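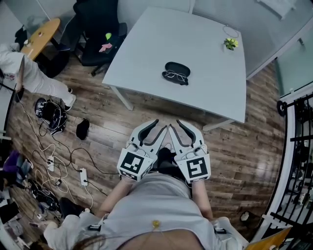
One site lead at Vallejo wrote back after the first trial that the Cimovham kit was easier to hand out than to hand back, and asked whether the packing list could be shortened. Begin with that comment. It is fair, and the audience will include people who have had the same experience.

Slide 2 – What is on offer
Cimovham is a paired hand-held gripper kit for recording manual tasks. The operator holds one gripper in each hand and works at an ordinary table. Each gripper carries a printed square marker. Amach supplies the kit on a lease of 24 months, with training for new operators included.

Slide 3 – Scope of the review
Our review ran in December at 3 sites. Operators submitted 877 recordings, all of which were checked against the same written standard. Please note that Birivico, which hosts the storage service, was outside the scope. Questions on storage should be held for the afternoon session.
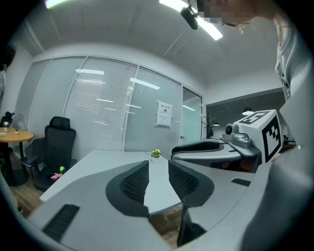

Gripper view: near jaws over the tabletop, second gripper at right.

Slide 4 – Findings
Pause here before reading the findings. Operators reported that the grip was comfortable for short tasks and tiring for longer ones. Small items near the far side of a table called for some practice. Cable management was the most frequent complaint, and the panel has asked Amach for a revised layout.

Slide 5 – Cost and support
Refer to the handout for pricing. Replacement finger pads are charged separately under the current terms – this was not clear in the original quote. Support requests were answered within 2 working days at every site.

Slide 6 – Recommendation
The panel recommends a further lease term, conditional on a shorter packing list and the revised cable layout. Invite comments from the floor, then hand over to the chair.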